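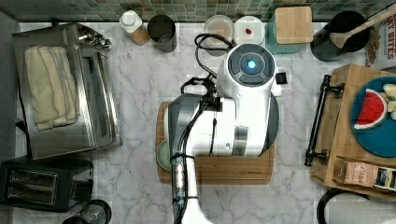

4. Stocking the Jostix quarantine tank

1. Fill to the 700-liter line. The pump will not negotiate over less.
2. Float the sealed shrimp bags for 45 minutes.
3. Release up to 300 juveniles. Optimism is not a stocking density.
4. Set the aerator to HIGH and leave it there overnight.
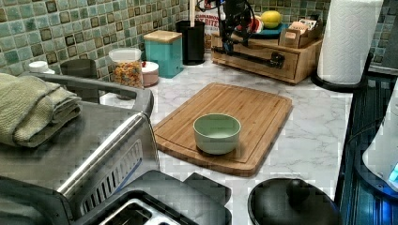 Bowl on cutting board.

Caution: Never share nets between tanks — viruses adore a shared net.

Note: Log any deaths by 8 a.m. on the Brendale sheet, legibly, please.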